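# Card Wallet FAQ

Answers to the questions we get most often about the Vendik and Kpodo card wallets. Warranty terms are on a separate page. Entries are maintained by Fiifi Asamoah and were last revised in July.

## Sizing and capacity

**How many cards does each model hold?**
The Vendik holds 12 cards, one per slot. The Kpodo holds 14. Both figures assume flat cards. An embossed card takes more room, and two embossed cards in adjacent slots will stop the clasp from seating.

**Can I put two cards in one slot?**
You can, but the slot will stretch and it won't recover. A single card will slide out of it afterward.

**Will it take business cards?**
Yes, up to 83 mm on the long side in the Vendik. Longer ones stick out past the fold and get bent at the corner when the wallet is closed.

**Does either model have a coin pocket?**
No.

## Loading and unloading

**My new wallet is too tight. Is it defective?**
No. Slots are cut narrow and loosen with use. Insert one card per slot, close the clasp, and leave it overnight. If a slot is still tight after a week, push a card in and out of it several times with the wallet lying open and flat.

**Which way should cards face?**
Magnetic stripe toward the spine. Chip cards can face either way.

**What is the correct order for filling it?**
Start with the slots nearest the spine and work outward on both sides. Filling one side completely before starting the other makes the wallet lean when it closes, and the tab then meets the clasp at an angle.

**How do I remove a card that is stuck?**
Open the wallet fully and press on the back of the slot with your thumb while pulling the card by its top edge. Do not use tweezers or a knife.

## Clasp

**The tab doesn't reach. What should I do?**
Remove two cards and try again. If it closes, the wallet was overfilled. If it still doesn't close with the slots empty, contact the Lurnia service desk.

**Can the clasp be replaced?**
Yes, on both models. Replacement takes 14 days from the date we receive the wallet. Empty it before you mail it. We don't return cards left inside by regular mail.

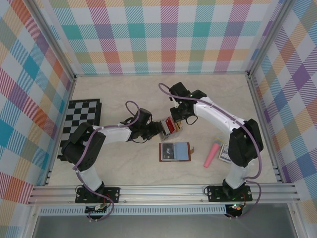 **Should I store the wallet open or closed?**
Closed for daily use. If it will sit in a drawer for more than a month, leave the clasp undone. A tab kept under tension that long takes a curve.

## Small boxes and card decks

**Will a boxed deck of cards fit in the wallet?**
No. Neither model is deep enough for a box. For boxed cards, use the Drikton sleeve, sold separately.

**Can I carry loose playing cards in it?**
A few, in the rear pocket. Poker-size cards are wider than bank cards and do not fit the slots.

## Cleaning

**What can I clean it with?**
A dry cloth. For marks, use a cloth dampened with plain water and let the wallet dry open, away from a heater. No saddle soap, no alcohol wipes.

**Is it machine washable?**
No. Washing voids the warranty.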